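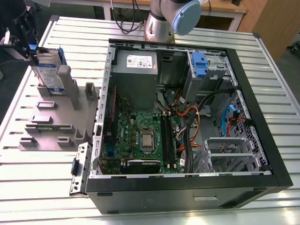
The old tower on the bench at the Feltum open day, side panel off.

solderandtea
Back from the open day at Feltum with sore feet and a bag full of leaflets, so forgive the ramble. The computer dismantling stand was my favourite by a mile! I'd meant to give it ten minutes and stayed most of the afternoon (my sister went round the rest without me). They call the project Plaltadus, and the idea is to get drives and boards out of old desktops in one piece, so they can be used again.

GrumpyRosenthal
I went in August and came away less charmed. A lad with a screwdriver would have had that drive out while the arm was still making up its mind.

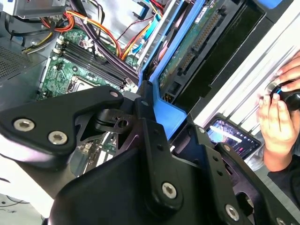
marrowfat_59
Does the arm work on its own or is somebody steering it?

solderandtea
Somebody steers it for now, with a hand control beside the bench. Parveen Lashari gave the talk and was very patient with all of us, even the gentleman who asked the same thing three times. She said the gripper is the easy bit and the cables are what keep her up at night, as every maker routes them differently and they flop about once you touch them. I had a go at picking up a spare drive on the practice table and I was hopeless

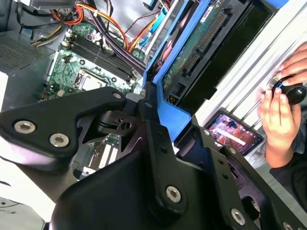

– though a little girl after me got it first time, so that put me in my place. Parveen told us they have 394 old machines waiting in the store and hope to reach 500 by the end of the year, mostly from schools and offices.

GrumpyRosenthal
And how many done so far? I asked and got 6. You can't run a recycling shed on that.

zurara_fan
Bit harsh, Grumpy. It's a demonstration, they were stopping to chat to people all day. I've stripped PCs for a living and my hands are full of little scars from those case edges, so I'd be glad of the help, slow or not.

GrumpyRosenthal
Fair point about the edges. Still think the money would be better spent on two more benches and a kettle.
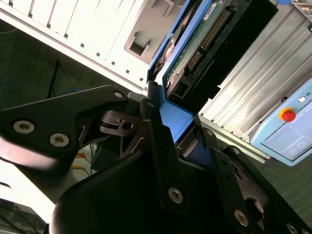
Gripper up close to the blue-edged unit, control pendant over on the right.

marrowfat_59
Is there parking, and do you have to book for the talk?

solderandtea
Plenty of parking behind the main hall, and you just turn up for the talk. Go early though, as it was standing room only by two o'clock – and take a cushion if you do get a seat.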